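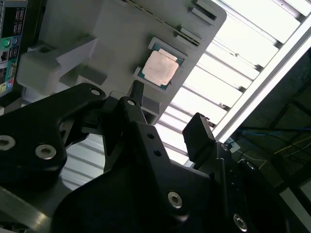
Old office towers get new processors at Kanerness workshop

A batch of 52 retired desktop computers is being rebuilt at the Zindine repair workshop in Kanerness, where the machines are getting replacement processors before they go out to schools and libraries in the district.

The computers came from offices that changed their equipment over the summer. Most still start up, the workshop says, but are too slow for current software. A used processor from the same family costs far less than a new computer, and the rest of the parts can usually stay where they are. 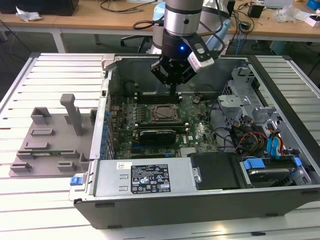

By the Sokol local desk
Filed under: Community, Technology

Each tower is laid on its side with the side panel off. The old processor and its cooler come out first, which leaves the socket open in its metal bracket. The power supply, graphics card and hard drive stay in the case during the change.

Replacement chips wait in a shallow recess in a gray plastic plate, so the gold contacts are not dragged across a bench. A chip has to go into the socket the right way around before the lever is closed – forcing it can ruin the board. Fresh thermal paste and the cooler follow, and the machine is then left running for 3 hours as a test.

So far 11 computers have passed and been boxed. Another seven were set aside with faults on the main board and will be used for parts, mostly memory and drives.
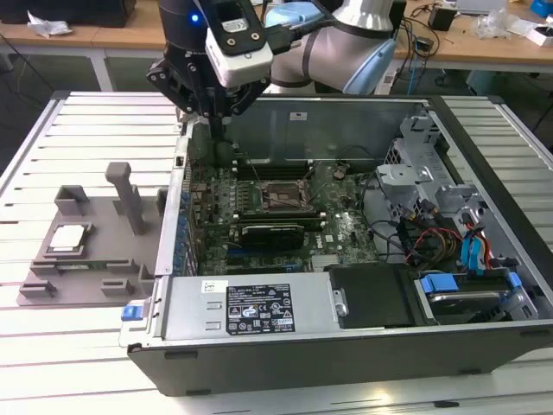

KANERNESS, September – The first boxed machines will go to the branch library in Bunen, which has been without public computers since its reading room was repainted. The library plans to have them on the desks by the end of the month.

Schools are next on the list. Drives are wiped before any computer leaves the workshop, and each one goes out with a power cord, a keyboard and a mouse. Monitors are not included.

The workshop is still taking desktop towers, working or not. They can be dropped off on Saturday at the side entrance. Laptops and printers are not accepted.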